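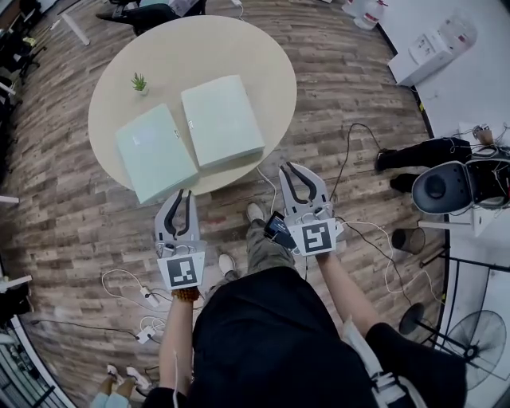 Slide 1. Two green boxes on the round table, with a small potted plant behind.

Speaker: Zodwa Mokoena, Pundard office services.

Colleagues, this short talk concerns the shared tables and the placing of boxes upon them. Under the guidance issued on June 1, 2019, boxes are set side by side with their labels showing. A plant may remain on the table. Cables are to be coiled and stored after use.

Pause. Move to lighting and the main room.

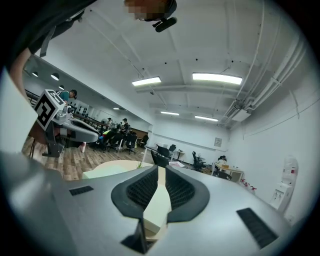

Who should be told if a ceiling light fails?
Please inform Jinlong Lu in writing, stating the room and the position of the light. Replacements are ordered in December and held in store for 12 months.

Distribute the table guidance before the next speaker begins.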